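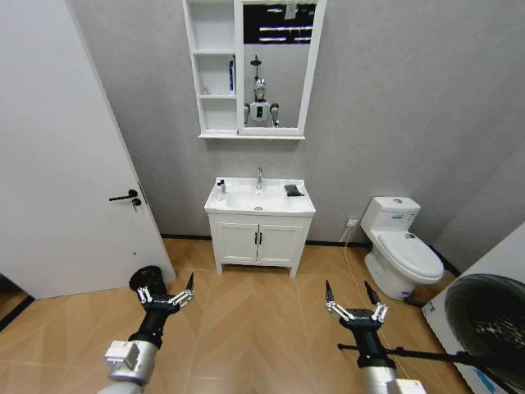

Attachment 1: the bathroom, showing the door, cabinet and vanity

Ticket 174
Product: Skistel mirror cabinet with open shelves, plus Mirkora vanity and basin
Bought from: Van Rooij Bathrooms
Subject: Cabinet buzzes and bottles creep along the shelf, also slow basin
Status: Open, waiting on part

Original message

Hi there,

I rang first and the fellow on the phone said to put it in writing, so I'm putting it in writing, and I apologise in advance because I do go on a bit.

We have the Skistel cabinet over the Mirkora vanity, both white, both bought together in August, and I love them both. The trouble is the noise. Whenever the bathroom door gets closed with any sort of conviction, the cabinet gives this short, low buzz, like a phone going off in a drawer. My sister was staying and she went looking for her phone twice! It doesn't happen if you close the door by the handle, nice and slow, but we're a household of door pushers and that's not going to change at our age.

The second thing is that the bottles on the open shelves seem to travel. I'll put something down at the back and a few days later it's at the front. I have found the mouthwash in the basin once and the hand cream twice. I thought it was the cat until I remembered the door is always shut when she's in, on account of the toilet paper.

Third thing, and this may be a different department, the basin drains slower than it used to. It still drains. You just have time to think about things while it does.

The wall is papered, the grey one with the bit of texture in it, and it was up before the cabinet was. I mention it because my brother-in-law hung the cabinet straight over it and I've been wondering since whether that was clever.

I'm handy enough to do things myself if you tell me what to do. I have a decent level, a proper screwdriver set and a cordless drill that I'm a little bit afraid of.

Reply from Roland Greenwood, Van Rooij after-sales

Thanks for the very clear write-up. Papered walls are fine for this cabinet as long as the paper is well stuck down. Could you do these for me, in this order, and tell me what you get?

Take everything off the shelves and shut the door firmly. Does it still buzz?
Press a flat hand against the bottom left corner of the cabinet and have someone shut the door again. Then try the bottom right.
Put your level on the middle shelf twice, once side to side and once front to back.
Measure straight down from the underside of the cabinet to the vanity top at each end.

Please don't undo any screws yet. On the basin, tell me if the water backs up right away or only after the tap has been running a while.

My log, first go

Right, everything off the shelves and onto a towel in the hallway. I own more half-finished bottles than any person should. Shut the door hard: buzz. So it isn't the bottles rattling against each other, which was my own pet theory and I was quite attached to it.

Hand on the bottom left corner, husband on door duty. No buzz at all. We did it four times because he was enjoying himself. Hand on the bottom right: buzz, same as ever. I then went rogue and tried pressing on the mirror, and that made no difference except that I now had a handprint to clean off.

Level on the middle shelf side to side, bubble smack in the centre. Front to back, it's leaning toward me. Only a whisker, but you can see it once you know. I turned the level around in case it was the level. It wasn't the level.

Measurements: 297 mm on the left and 298 mm on the right. I was hoping for something more dramatic, to be truthful.

Basin: fine for the first bit, then it starts to pool when the tap's been on for half a minute or so. The tap is a Cloduda single lever, the chrome one that came in the same bundle, and it's behaving perfectly, so please don't take it away from me.

Roland's reply

That's really useful. One millimetre between the ends is nothing to worry about and you can leave it be. The forward lean together with the left corner going quiet makes me think the lower left spacer is missing or has slipped. There are two of them, small rubber pads on the back of the cabinet at the bottom corners, and they keep the bottom off the wall by the same amount as the hanging rail does at the top. If one's gone, the carcass can tap against the wall.

You can check without taking the cabinet down. Fold a strip of paper and slide it up behind the bottom edge. Start at the right and work left. It should stop when it hits each pad.

For the basin, lift the stopper out and look at the underside before you pour anything down. No drain cleaner please, it's hard on the seal.

My log, second go

Did the paper thing with a strip torn off the hardware flyer. On the right it stopped dead right where you'd think it would. On the left it went up and up and up and I nearly lost it altogether. So no pad on the left! I felt like a detective.

I asked my brother-in-law, very casually, whether he remembered two little rubber things. He remembered one little rubber thing.

I've had a look in the box of leftovers from the installation (I keep these boxes, they're labelled and everything) and there's an Allen key, a bag with spare shelf pegs, a wall plug and half a pencil. No pad.

In the meantime I had a go at a stand-in, folded cardboard from a tea box wedged up behind the left corner. Shut the door with feeling and there was barely anything. A tick instead of a buzz. I don't intend to leave a tea box holding up my bathroom, but as an experiment I was very pleased.

While I was under there with a torch I noticed the upper hanging screws are covered by the cabinet itself, so I can't see how tight they are. I did not undo anything. I want that on the record.

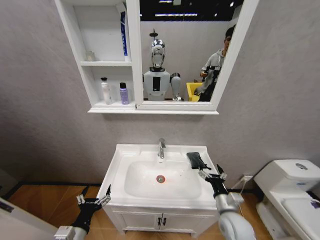

Attachment 2: cabinet shelves with the bottles on, and the basin with its drain

As for the things we keep on there, there's the tall blue tube on the top shelf, the little clear cup on the middle one, and the white pump bottle and the purple one on the bottom. The bottom shelf is the one I worry about, being right above the sink. Anything that walks off there goes straight in the basin. A pump bottle that size landing on ceramic doesn't bear thinking about.

You can also see the drain, with the red-orange ring. Is that the ring you mean when you say seal, or is there another one further down that I haven't met yet?

Roland's reply

Please don't pull at the ring for now, just lift the stopper. If there's another seal lower down it won't come out by accident.

The cardboard result pretty much settles it. I'm sending a pair of pads so that both corners match, and they're self-adhesive, 23 mm across. Wipe the back of the cabinet with a damp cloth and let it dry before sticking. You'll need to lift the cabinet off the rail for that, so have a second person there, and take the weight from underneath. Once it's down, check the rail screws and nip them up by hand. Leave the drill out of it.

If it still leans after that, there's an adjuster on each hanging bracket, and a quarter turn at a time is plenty.

My log, third go (basin only)

No parcel yet, so I did the basin. Cleared the vanity top first, hand soap and all, and put an old towel down. Stopper came up with a bit of persuasion. I'll spare you the details but there was hair, there was something that had once been a cotton pad, and there was the back of an earring I've been blaming on the vacuum cleaner since the spring.

Cleaned the stopper in a bucket with dish soap and an old toothbrush (now very much retired), fished down the hole with one of those plastic barbed strips, and got a second helping. Rinsed with hot tap water. Dropped the stopper back in and ran the Cloduda at full for two minutes by the oven timer. No pooling. None! It makes a lovely little gurgle at the end now that it never used to make, so if that's a problem do say, but I've decided I like it.

You can close that part of the ticket.

Roland's reply

The gurgle's fine. It's air getting pulled down behind the water. I've split the basin off and marked it solved. Pads should be with you shortly.

My log, fourth go

Pads came at half past nine this morning, along with a very thorough leaflet. Husband and brother-in-law both drafted in, one to lift and one to feel guilty.

Shelves emptied, cabinet lifted off and laid on the bed face up on a blanket. Then we remembered we needed the back, so it got turned over, very gently, with a lot of talking. One original pad on the right, as suspected. On the left there was a nice clean patch where a pad had never been. I peeled the old one off so they'd both be new.

The rail screws: left one was snug, right one took nearly a full turn before it bit. So maybe that was part of the lean? You'd know better than me.

Back up on the wall. Level front to back is dead on. Level side to side has gone off by a hair, the bubble is kissing the line on the right. I gave the right bracket its quarter turn and now I can't decide if it's better or if I've been looking at it too long.

Door test: I let everybody have a turn. Silence from the cabinet, though we've all noticed that the key rattles in the lock when you slam it. I've never heard it before. I suppose the cabinet was drowning it out.

Two questions before you close this up. Should I do a second quarter turn on that right bracket or leave well enough alone? And do you sell a thin non-slip mat that'll fit the bottom shelf, or should I just cut down a drawer liner? I've left the purple bottle at the very back as a tester, with a pencil mark on the shelf behind it, and I'll check it after the weekend.

Roland's reply

Leave the bracket alone, kissing the line is within what we'd accept on a new install. The loose rail screw could well have added to the lean, so I'm glad you caught it.

We don't stock a mat for the Skistel shelves. A drawer liner cut to size works well, and wash it before you put it in so it doesn't smell of rubber. I'll hold the ticket open until I hear about the purple bottle.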